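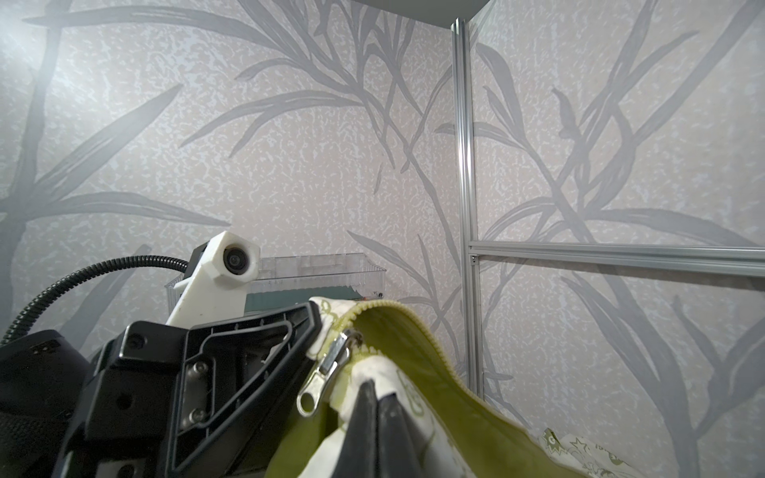 Gripper holding a zippered fabric pouch, with a camera on a white mount above it.

Budgeting for a two-arm work cell covers the purchase of the arms and of the parts fitted around them. Planners at Sopacua divide the cost into arms, grippers, cameras, enclosure and spares. Finger pads and cable hose are listed as spares and reordered each February.
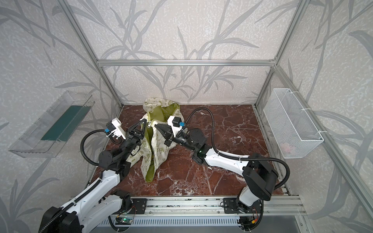

Arms are normally quoted in pairs, with mounting plates priced separately. The Trirnov price list gives 922 dollars for a gripper and 25 dollars for a set of pads. Framing is bought by length and cut on site. Ratih Hidayat's planning guide sets aside 8 percent of the total for wiring and small electronics. Freight and training are charged to other accounts.

See also: Equipment depreciation; Work cell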